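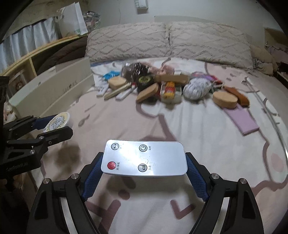 Potimden is a pair of handheld grippers plus the scripts that turn what they record into something you can train on. Built on one bench in a shared workshop, two jaws per tool, printed arms, blue textured pads on the inside faces. The pads matter most of anything on this page. A fan remote with a glossy metallic face, held by its two short ends like the one on the pink sheet, used to shoot out of bare plastic jaws the second you squeezed. Print the arms in whatever you have, but don't skip the pads.

Status: works, rough. Version in the main folder is the March one. Older arm files are in old/ and do not fit the current screws.

What you get

arms/ left and right jaw, mirrored, print one of each per tool
frame/ outer frame pieces, top plate, strap slot
pads/ cutting template, print at 100 percent or it comes out wrong
scripts/ sync, trim, export
data/ 234 episodes, bedroom and kitchen, two tools
notes.txt everything I forgot to put here

Build

Print arms flat side down. No supports. 24 grams or so of filament per arm at the settings in the file.
Clean out the pivot holes with a drill bit by hand. Power drill melts them, ask me how I know.
Pivot screws go in until the jaw stops wobbling, then back off a quarter turn. Too tight and the jaw sticks half open.
Pads last. Wipe the jaw with alcohol, wait, press, leave overnight. Trim the overhang at the tip or it will catch on cloth.
Strap goes round the arm of the tool and then your wrist. Either hand, the frame is the same.

Lendico board runs the encoder on both tools. Flash it before you screw the top plate down, the port is blocked after. Will fix in the next frame. Probably.

Recording

Start both tools, close both jaws twice, quickly. The sync script looks for that double close and lines up the two streams. If you forget, use sync --manual and good luck.
One task per episode. Pick up, move, put down, stop.
Keep clips under 300 seconds, the export step eats all the memory past that.
Soft surfaces are fine and we want more of them. Mattress, sofa, folded towels. Hard tables are easy and we have plenty.

Data notes

Objects are houshold stuff: remotes, tins, tubes, small boxes, brushes, combs, snack packets. Nothing was bought for this.
Labels are one short line per episode. Labels with a question mark at the end are ones I wasn't sure of, filter them out if you care.
Buten split = single tool. Hodoroagă split = both tools at once. Names are from the two workbenches, no deeper meaning.
Button text on appliances is left as is, some of it Chinese. Labels are English only.

Known problems

Shiny things confuse the tracking when a lamp is right overhead.
Left tool encoder drifts after a long session. Restart it.
Thin flat items lying on a sheet, like a comb, are hard to get under. Most of the failed episodes are those. They are kept in and marked fail.
Pads wear at the tips frist. Spares are quick to cut.
export.py crashes on folder names with spaces

Todo

port access in frame
left/right mark on the tools that you can read from the users side
proper train/test split, current one is random
write down screw lengths

License: do what you like with the arm and frame files. For the data say where you got it.

Bugs go in the tracker. I look at it Wednesday evenings, mostly.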